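The shelf boards are fixed before the desk top. If you did it in the other order, please go back to step 4, because the desk top will be in the way of your screwdriver.

## 3. Fixing and levelling the shelves of the Louro desk unit

Before you start, check that the two side panels stand upright and that the back panel is pushed fully into its groove. You will need a cross-head screwdriver, a small spirit level and the bag of fittings marked C. There are 12 shelf pins in this bag.

1. Push the pins into the holes of the side panels. Use the same row of holes on left and right, counting from the bottom.
2. Lay each board on its pins with the finished edge to the front. Do not press hard yet.
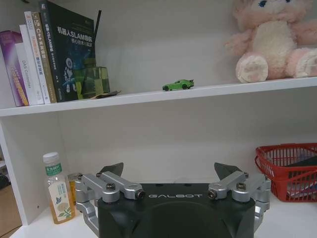
3. Put the spirit level on the middle of the board. If the bubble is not in the centre, take out the pin on the low side and look into the hole. Often there is a little dust from the drilling and the pin does not go in completely.
4. When the board is level, tighten the locking screws with the hand tool only - an electric screwdriver will break the thread.

**Caution:** Do not climb on the shelves or on the desk top, also not for a short moment. The unit must be fixed to the wall with the Arnar bracket before anything is placed on it.

### Loading the shelves

Heavy things go low and near to the side panels. Light things, for example soft toys, can go anywhere. Glass bottles and vases should stand well back from the front edge.

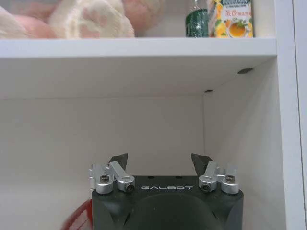

*Anarell Home Furniture - Assembly and Aftercare Team, Pirnstead*

The distance between the side panels is long, so a board can bend slowly if all the weight is in the middle. We ask you to follow these points:

- Spread the books in small groups. Do not make one long row in the centre.
- Leave a space of 3 mm between the board and the back panel, so the cables can move.
- Check the boards again after one month of use, and then every January.
- If a board looks lower on one side, remove the things from it and repeat step 3. Small differences come usually from the floor and can be corrected with the feet of the unit.

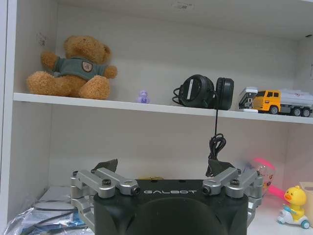 ### Cleaning the boards and the back panel

Use a soft cloth, a little warm water and a drop of washing-up liquid. Wipe dry at once. Small marks on the white surface can be removed with a school eraser, but please try it first in a corner. Do not use powder cleaners, they make the surface dull and it can not be repaired.

Old label glue comes off better if you warm it with a hairdryer on the low setting. Keep the hairdryer 300 mm away from the panel and move it all the time.

### Arranging the unit for daily use

Keep on the middle shelf the books you take often, and put on the top shelf the things you need less. On the desk top, leave free the place for your arms and for the lamp.

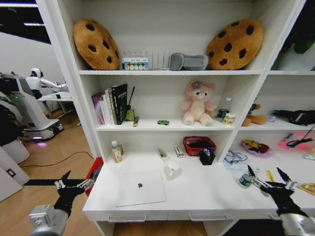 Desk unit in use, with cushions on the top shelf and books on the middle shelf.

**Note:** Bookends are not included. If the last book in a row leans, choose a heavier one for the end.

For missing pins or a damaged board, write to Benvinda Azevedo (spare parts) and give the number 59, printed on the first page of this guide. Questions about the wall bracket go to Tiago Neves. Please keep the bag of fittings until the unit is complete.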